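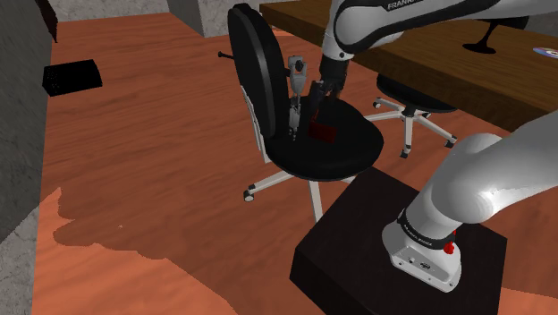 Sim render: Franka arm, red block in the gripper, just above the chair seat.

1/ Notes on the placement planner in Josen, our sim tooling. The release we tagged on January 16, 2023 changes how it picks a support surface, and a few people asked why their old configs now fail to load.

2/ The old version assumed the target was a flat plane at a known height. Fine for desks. An office chair seat has a raised rim and a backrest next to it, so the plane fit came out tilted and the planner asked for a release pose inside the cushion mesh.

3/ Now we sample the collision mesh under the block's footprint, drop the rim points and fit to what is left. The fit takes 11 ms per query on my desktop. The old one took 4. I can live with that.

4/ Second change: anything already standing on the seat goes in as a keep-out volume, padded by 16 mm. The padding applies to the fingers as well as the held object. Before this we only checked the object, and the fingers clipped things on the way back up.

5/ Ran 803 randomised scenes overnight. Most of the remaining failures are wrist poses near a joint limit when the backrest faces the wrong way. The planner does not try rotating the grasp yet. It should.

6/ The chair is fixed to the floor in all of these. Castors are modelled but locked. With them unlocked the contact solver drifts by around a millimetre a second and I have not found out why.

7/ Config change: "surface_height" is gone, use "surface_query". The loader gives an error if it sees the old key. Climerero scenes need converting by hand, sorry. The script only handles the Sastach format.

8/ Next job is the grasp rotation, then the castors.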